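**FOR RELEASE: June 9, 2019**

# Clistero puts its house rules for two-armed robots out in the open

HALLVILLE — We've just published the rules we use every day when two robot arms have to share one table, and anybody who wants them can have them. They're called the Rinham Rules, after the street our first workshop was on, and they run to 14 pages in plain English. No sign-up, no fee, no sales call afterwards. Promise!

I started writing these down because we kept having the same arguments. Who gets the middle of the table when both arms want it? How slow is slow enough near something breakable? When one arm passes a thing to the other, which one is in charge of it? Everybody here had a sensible answer, and they were all different (mine included, and mine changed from week to week).

So in May we sat down and settled it. We ran 1,304 handovers on our Nava bench with the draft rules in force, logged every one, and rewrote whatever didn't hold up. The section on stopping got the most red ink. Our first version let an arm finish its move after a stop was called, and we've thrown that out completely.

Most of our bench work is done with kitchen things, wine glasses in particular. A stem is thin, a bowl is wide, and a clear glass is a real test of whether your system knows where anything is. We use plastic ones in bright colours alongside the clear, and the rules cover both.

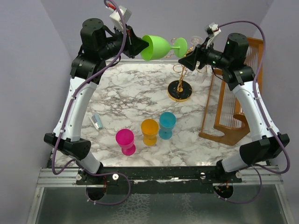

*Clistero*

The handover chapter is the one I'd send people to first. The giving arm keeps its grip until the receiving arm has reported a hold, and the receiving arm comes in empty, from the side, at no more than 80 millimetres a second. Once they're within 200 millimetres of each other, neither arm may start a new task. If the report doesn't come, the giver stays put and a person decides what happens next.

There's also a fair bit on the dull stuff, and I'm fond of the dull stuff. Check the mounting knobs by hand before every session. Give cables enough slack for the full reach of the arm, then look at them again with the arm folded. Write down what's on the table before you start — racks, glasses, the lot — and clear away anything that isn't on the list.

I should be clear that these are our own good-practice rules. They don't replace the safety standards or workplace laws where you are, and you'll still need your own risk assessment.

We're printing 1,000 copies for schools, small workshops and anyone who likes paper on the bench. The rest of you can ask for the file. If you try the rules and something doesn't work, please write and tell us which page. We'll put out a revised version when we've got enough marked-up copies back to make it worthwhile.

**Copies and media enquiries:** Clistero front office, Hallville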